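The box that wants to be furniture

Wooden storage cubes are being sold as the answer to every untidy room. Before you clear a corner for one, it is worth asking what you will be putting in it, and how you will get it out again.

There is a point in every clear-out when somebody suggests a box. It usually comes at the low moment, when the cupboard has been emptied on to the floor and there is plainly more of it than there was cupboard. A box would sort that, they say. A nice one, in wood, that you wouldn't mind looking at.

I have been suspicious of that sentence for years. I own four boxes bought on the strength of it, and I could tell you what is in one of them. So when the large wooden cube began turning up in every shop window and spring catalogue, sold as a side table, a seat, a toy chest, a blanket store and (in one brochure I kept) "a quiet presence", I wanted to know whether any of this stood up.

The people who sell them are certainly confident. Zerkier, which makes the best known of the current lot, charges £184 for its large cube. Penmont will sell you one much the same size for £178, and when I asked in the showroom what the six pounds bought I was told it was a matter of feeling. I felt both. I would have taken the Penmont and spent the six pounds on lunch.

What you are paying for

A cube is a pleasing shape, and that does a lot of the selling. It looks settled. Put one beside an armchair and the corner seems finished, even if the chair is covered in coats. A long chest always looks as if it has been shoved against a wall for want of anywhere better to go, and a plastic crate looks like a plastic crate.

The shape is less helpful once you have something to store. Most of what we own is flat, long or lumpy. Bedding will fold into a cube well enough. Board games go in until there are too many of them, and then they go in on their sides and shed their counters. Shoes vanish to the bottom in ones. Anything kept in a deep square box is kept in layers, and the layer you want is the one at the bottom, under the layer you put there last winter and have forgotten.

The catalogues get round this by photographing the box shut, or open with a single folded throw lying across the top. I have never met a household with a single folded throw.

Then there is the outside. I would rather judge a wooden box by its grain than by its brochure, and it is the part the shops are least keen to discuss. On a pale, honey-coloured box the straight lines across the top are half the charm, and the sides may well be a shade darker or redder. Some people will send a box back for that. I wouldn't. Wood varies, and a cube that matched perfectly on every face would make me wonder what I was looking at. But do see the thing by a window before you pay, with the lights off if they'll let you, and walk round it. Showroom lighting turns everything the colour of toast.

Look at the edges as well. A slight bevel is kinder to shins than a hard corner, and you will be meeting the corners in the dark. It also gives the top a bit of an outline, so that it looks made and not simply sawn. I was ready to call that a fuss over nothing and have changed my mind, having lived for a month with a sharp one on trial from Ginting. It caught two pairs of tights and the hoover flex.

A question of handles

If I had to choose a box by one detail, it would be the handle. A big wooden cube is an awkward thing to get hold of. The sides are flat, the corners are unkind, and your arms are never quite long enough. Even so, plenty of makers leave the handle off because it spoils the line, or cut a shallow groove that suits fingertips and very little else.

The metal bar is the sensible answer, and black metal against light wood has become the standard way of doing it. It has gone from workshop fitting to fashion in a few years, and I expect it will look dated in a few more. Never mind. What matters is that it stands out from the wood far enough to get a grip behind. Try it with your whole hand, knuckles and all. If your rings scrape, put it back.

Ask, too, what the handle is meant to do. A bar on the side can be for lifting, for dragging, or for pulling something open, and those are very different jobs. One handle on one side is no use for carrying a heavy box across a room by yourself, whatever the label says. At Penmont I asked whether I could lift a full cube by its handle and was told that people generally don't. At Zerkier I was told that people generally do. I should have liked to see these people.

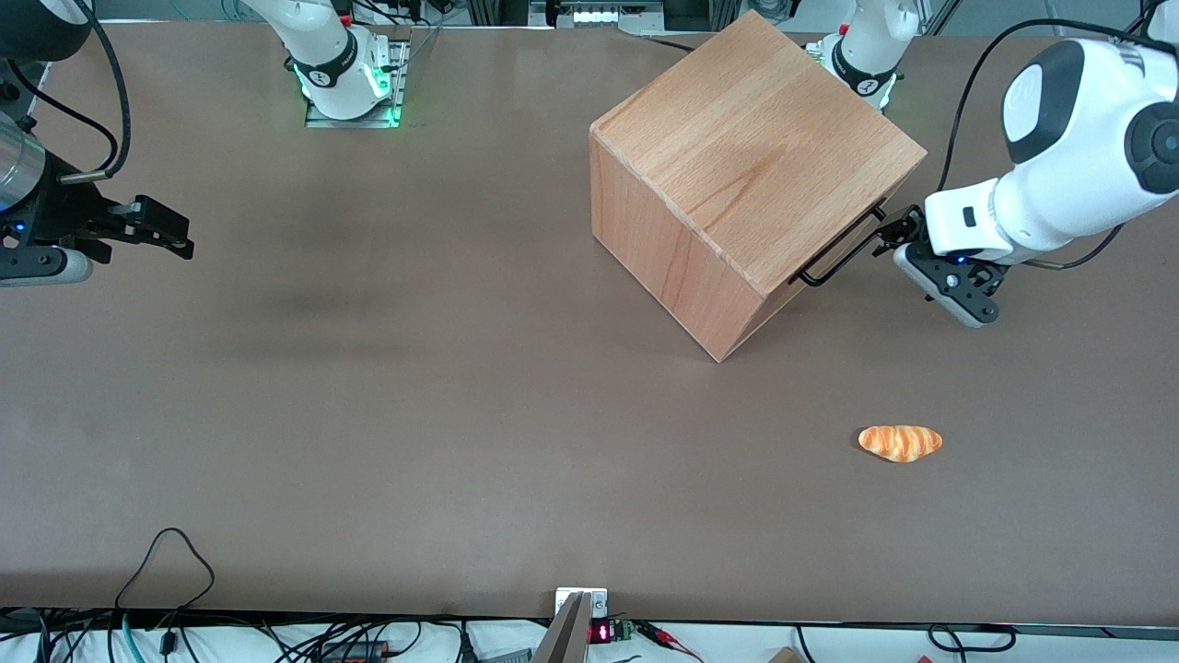 Where it goes when you get it home

Measure the spot, then measure it again with the door open. A cube looks modest in a shop with high ceilings. At home, beside a sofa of ordinary size, it can take up the whole of the space you used to walk through. The trick of turning it at an angle, so that a corner faces into the room, is very popular with window dressers and looks rather good for as long as you stand still. It also uses far more floor, and leaves a little triangle behind that nothing fits into and the dust is very fond of.

Keep it square to the wall, then, with the handle facing the side you come from. I know how dull that sounds. I had mine the other way about for a week and reached over the top every time, like someone feeling for a dropped earring behind a wardrobe.

The seat question comes up a good deal. Every maker I spoke to said yes, you can sit on it, and every one of them said it a beat too late. I sat on all of them. They hold, and a hard flat square with nothing to lean against is comfortable for as long as it takes to put on boots. In a hallway that is all you need. In a sitting room you will be giving a guest the worst seat in the house and charging yourself the best part of £180 for it.

As a side table the case is stronger. The top is flat, it is broad enough for a lamp and a mug, and nobody will knock it over. The snag is one that you can see coming. Once there is a lamp and a mug on top of it, and the post, and the book you are halfway through, you are not going to open it. It has stopped being storage. Whatever is inside will be there when you move house.

The ten-pound version

For the sake of fairness I also tried doing without. Nirkar, which runs the second-hand barn where I have bought most of my own furniture, had an old packing crate for £10, and I put it in the same corner, did the same clear-out and filled it with the same things. The crate is rough and has a smell of onions that has outlasted two goes with vinegar. It held the lot.

It is also ugly, and I have come to think that is its best feature. I don't put lamps on it. I don't admire it. I look at it on a Friday evening, see that it is full, and take something out of it. The handsome cubes I had on loan never once made me do that. They made the room look tidy, which let me off.

If you have a proper use for one, some spare bedding, say, or toys that are played with daily and tipped in anyhow at bedtime, a good wooden cube will do the job and look well doing it. Buy the one with the decent handle and the softened edge, and don't pay extra for feeling. If you are buying it to deal with a pile, deal with the pile first. Mine came down to 5 jumpers, a fondue set and a bag of leads for things I no longer own, and they went in a drawer.

The loan boxes have gone back. The crate is still in the corner, and I am told it would look nicer painted.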